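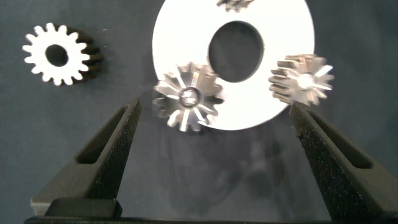

Small gears are a good first job for a home-built arm with a parallel gripper. They are hard enough to show up every bad habit in a setup and cheap enough to drop on the floor. My practice parts are odds and ends, all with different surfaces. The white spur gear with the black sides is easy to find on the dark mat, and so is the big white washer. The two silver gears overlapping the washer are the difficult ones, with bright spots on their hubs that the vision software likes to mistake for something else. Work up to those.

By Ilídio Cunha
29/06/2020

This page covers the gripper and wrist camera on the Zurudero arm, from bolting on the fingers to the first reliable pick. It assumes the arm is already moving under its own controller and that you can jog it by hand. If not, finish the Gamside board setup first and come back.

What you need

The arm, clamped to a bench that does not rock. A pair of long, tapered fingers. A small USB camera on a wrist bracket. A dark, matte work surface, at least 40 cm on the short side. A desk lamp you can move. A few loose gears and washers.

Step 1. Fit the fingers

Power off the arm. Bolt the fingers to the gripper base with the screws finger-tight, close the gripper by hand until the tips touch, then tighten. Doing it in this order lines the tips up with each other. If one tip sits higher, loosen that side only and put a strip of paper under the foot as a shim. I needed two strips on the left.

Open and close the gripper nine times and check the tips again. Screws in printed parts settle a little at first.

Step 2. Set the camera

Mount the camera so that both fingertips are in view with the gripper fully open. You want to see the tips and a good area of the table past them. Seeing the fingers takes up part of the picture, but it gives you a fixed reference. If the bracket gets knocked, the tips will be in the wrong place and you will know before you waste an evening.

Focus for parts lying on the table. Anything closer to the lens will go soft, and with a fixed-focus camera that has to be accepted. Lock the focus ring with a dab of nail polish.

Step 3. Light it

Overhead shop lighting alone gave me poor results. I put a lamp to one side and set the exposure by hand, with auto exposure turned off. White plastic blows out before anything else, so lower the exposure until you can see the rim of the washer cleanly all the way around. Steel will still flare. A sheet of baking parchment in front of the lamp helps — keep it well away from a hot bulb.

Step 4. Find the closing height

Jog the arm down over a single gear until the tips are just above the surface. Write down the height. Go down in half-millimeter steps, closing the gripper each time, until it holds the gear by its teeth without scraping the mat. Save that height as the pick height, and save a second one 32 mm above it as the approach height.

Every move to a part goes to the approach height first. I skipped this once and bent a bracket.

Step 5. First picks

Start with one gear on its own, clear of everything else. In the Famari script, set the closing speed to its lowest value and the dwell after closing to 2000 ms. The long dwell gives you time to watch what the gear does. If it twists as the fingers close, the grip is landing on the tip of a tooth. Rotate the wrist a few degrees and try again.

Once single parts work from any spot on the mat, put a gear partly on top of a washer. The pick height is now wrong by the thickness of the washer, so measure the washer with calipers and add that figure. Check that the fingers have room to come down on both sides.

Leave steel gears on white plastic for last. For these I click the hub center on the screen myself and let the script handle the rest of the move. Automatic detection on shiny parts is covered in the Meireles notes, along with the printed tray I use for sorting.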